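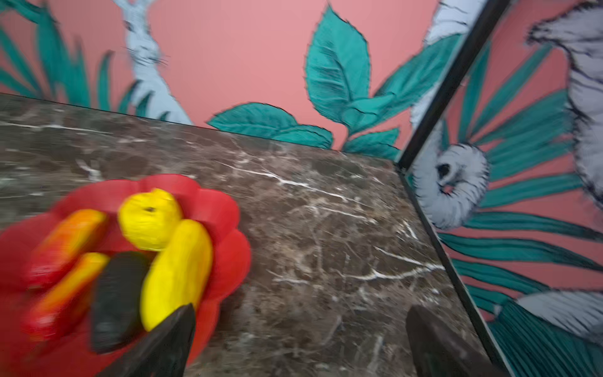 Why do students at Zarnthorpe leave so much fruit uneaten at lunch? Most of them have too little time to eat it, and whole fruit takes longer to eat than anything else on the tray.

This report presents the findings of a project carried out by second-year students in the Food and Community Studies course at Zarnthorpe College. The project examined how fruit is served, chosen and thrown away in the college's two dining halls, Nirnberg Hall and the smaller Wihongi Room. It was completed during the spring term, with most of the data gathered in February.

Background

The college requires every lunch to include a serving of fruit. Students pick it up at the end of the serving line, after the hot food and before the register. Kitchen staff had noticed for several terms that apples and oranges were coming back whole on the return trays. The food service office agreed to let the project team study the matter, on the condition that lunch service was not slowed down.

Method

The team used a short paper survey and a waste check at the tray return. The survey was handed to 300 students as they left the dining halls. It asked which fruit they had taken, whether they had eaten it, and the main reason if they had not. The waste check ran for 2 weeks in each hall. Returned fruit was sorted into four groups: whole, partly eaten, cut pieces, and peel or core only. The first three were weighed on a Brikeo kitchen scale lent by the food science lab.

In the second week at each hall, the kitchen served part of the fruit already cut, in small paper cups. The rest of the menu was kept the same.

Findings

Lack of time was the reason given most often in the survey. Students with a class directly after lunch reported that they ate the hot food first and ran out of time for the rest. The second most common reason was mess, above all with oranges. Taste and ripeness came up less often than the team expected, although several students wrote that the pears were too hard.

The waste check supported these answers. Whole fruit made up the largest share of the returned weight in both halls during the first week. When cut fruit was offered, the returned weight fell in Nirnberg Hall. In the Wihongi Room the change was small - students there tend to have a longer break, and less fruit was being returned to begin with.

Kitchen staff pointed out that cut apples turn brown quickly and that the extra work takes place at the busiest time of the morning. Bananas were returned least of all and need no preparation.

Limits of the study

The survey was voluntary, and students in a hurry were the least likely to fill it out. Fruit that students carried out of the hall could not be tracked, so some of what was taken may have been eaten later or thrown away elsewhere. The menu also differed slightly between the halls.

Recommendations

The team recommends that cut fruit be offered in Nirnberg Hall during the early lunch period, when most students have a class to reach. Oranges should be served in wedges. Pears should be held in storage until they soften - the supplier can advise on timing. A small supply of paper bags near the exit would allow students to take whole fruit with them.

The food service office has received a copy of this report along with the survey form and the daily weight sheets.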